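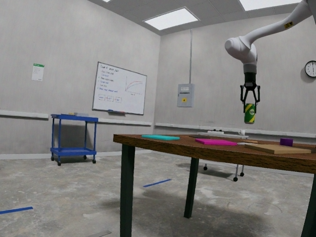 Dias abertos de empresas de automação costumam seguir o mesmo guião: café, uma apresentação demasiado longa, uma máquina que faz muito bem uma coisa só. Fui ao da Irkari no fim de março com essa expectativa e saí com uma opinião um pouco diferente da que levava.

A parte que me interessou foi a do simulador. Hilde Nijs, que conduziu a sessão, passou quase meia hora a mostrar um braço branco com uma pinça preta de dois dedos a segurar uma lata verde e amarela por cima de uma mesa de madeira. Tudo gerado por computador, até ao quadro branco com apontamentos na parede e às manchas no chão de betão. Éramos 30 na sala e houve quem perguntasse quando começava a demonstração a sério.

Percebo a pergunta, mas acho-a injusta. Pegar numa lata parece pouco porque o fazemos sem pensar. Para um programa, é preciso decidir por onde chegar, quanto abrir os dedos, a que altura levantar e o que evitar no caminho. Na mesa havia placas de várias cores e outras peças baixas, e é essa desarrumação que torna o exercício útil. Uma lata sozinha num tampo limpo ensina pouco a quem depois quer trabalhar num armazém.

Calum Drummond, que estava ao meu lado e trabalha em embalagem há 15 anos, não se deixou convencer. Disse que uma lata verdadeira amolga, escorrega e às vezes vem pegajosa, e que só acredita no que vê a funcionar na linha. Tem razão quanto à linha. A simulação não substitui o ensaio com a máquina física, e a própria Hilde Nijs o admitiu quando lhe perguntaram pelo atrito. Respondeu que tinham corrido 200 variantes da tarefa antes de marcar os primeiros testes reais, previstos para abril.

Eu teria gostado de ver também as tentativas falhadas. Uma demonstração em que tudo corre bem diz-me o que a empresa quer vender – os erros dizem-me em que ponto está o trabalho. Pedi-os no fim e prometeram enviar 6 gravações. Até agora não chegaram.

Mesmo assim, prefiro este tipo de visita ao robô que acena à entrada e distribui canetas.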